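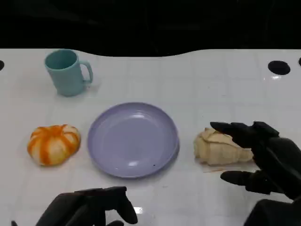

I get a lot of mail about teaching robots by teleoperation, and most of it asks the same handful of things, so I finally sat down and wrote my answers out. My usual job is tabletop tidying: I drive both hands from a headset and gloves, and the robot learns from the recordings. A typical setup for me is a mug, a plate, a little striped pumpkin and a croissant, with the right hand coming in over the croissant with the thumb underneath.

How many demonstrations do I need?

More than you'd like! For my last task I kept 97, and the first batch of those was pretty ugly. Start with one object and one goal, get that working, then add stuff.

Why do you use such odd objects?

Shapes, mainly. A mug has a handle, a plate is flat and annoying, and a pumpkin wants to be picked up with the whole hand. If everything is a cube you only ever learn cubes (ask me how I spent last May).

Do I have to use both hands?

Nope. Park the one you don't need somewhere low and out of the way, and try to park it in the same spot each time. Caroline Odera at Plesport got me into that habit and my training runs got a lot less twitchy.

Can I just grab the robot's arm and move it instead?

Sure, if your arm allows it. I like that for wiping and pushing. For fingers I find it miserable, and your own arms end up in all the video.

What if I mess up halfway through?

Depends! If I fumble and recover, I keep it, and I think those are some of my best recordings. If I drop something on the floor, I toss the whole thing and reset.

How long can you do this in one day?

About four hours, with breaks. After that I get sloppy and my shoulders hate me.

Do you mark where the objects go?

No, I shift them a bit every time. Kaede Ishida uses tape marks for testing and then peels them off before recording, so try that if you want repeatable tests.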